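Week 6 notes – bimanual tasks, segmentation, and when to hand over control

Course page for Misaki Kinoshita's section. Slides go up later, these are the short version. Read before lab.

Recap from last time
Policy takes an image plus proprioception, spits out a chunk of actions. We looked at chunk length and why long chunks look smooth and then miss the grasp. If that part was fuzzy go back to the Gredon notebook, second half.

Today
1. Splitting a long demo into subtasks
2. Two hands, one clock
3. What goes in the lab repo

1. Splitting
A long demo is not one skill. Desk tidying has pick, carry, align, insert, release, and often a regrasp somewhere nobody planned for. Label boundaries at contact events, not at pauses. People pause for all kinds of reasons. A contact event is easier to agree on between two annotators.

Lovlow (our labeling tool) lets you put a boundary on either hand separately. Use this! Last year half the class put one boundary for both and the left hand labels were useless.

Keep the segment names dull: pick_L, pick_R, carry_L and so on. No free text. The parser will not forgive you.

2. Two hands
Simple version: each arm gets its own phase variable, plus one shared flag that says "wait". The planner only has to reason about the flag. Most of the bugs are in the flag.

Cases to work through on paper:
– both hands hold similar thin objects, close together and almost parallel. Tracker swaps the identities. What does the controller do?
– object tip is visible, grasp point is hidden under the fingers
– both hands want the same opening in the holder

For the first one, color helps but dont rely on it. Pose plus last known hand is better. Hoshino tracker keeps a history of 10 frames by default, bump it to 100 if you see swaps and watch the memory.

Thin objects are also bad for depth. A pencil on a table is nearly flat, so fit the line in the RGB image first and then lift it to 3D using the table plane. Do not average raw depth over the mask, you will get table.

3. Lab
Pull the Dreltunum branch, not main. Main still has the old gripper frame and everything comes out roated.

Steps:
– load the desk set, 200 episodes
– label ten of them by hand in Lovlow (both hands)
– train the boundary detector, 1,000 steps is plenty for this
– run it on the rest, export the plot
– write down three failures, with frame index and your guess at the cause

Hand in the plot and the failures in one PDF. No code dump please. Due end of May with the other writeup.

Question that came up: can the detector see future frames? Offline yes, for labeling. Online no. Say which one you are using in the caption.

Desk task, view of the workspace

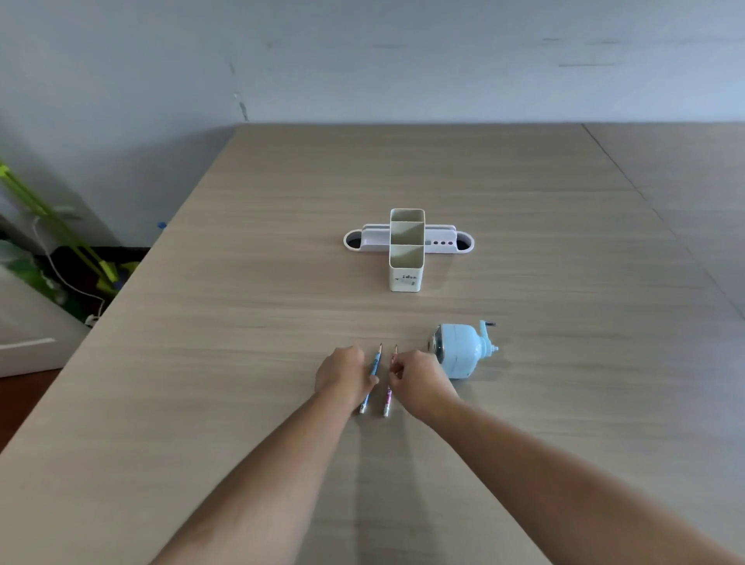 Fig. 1. One pencil per hand, nearly parallel, points toward the organizer. Compare first case in section 2.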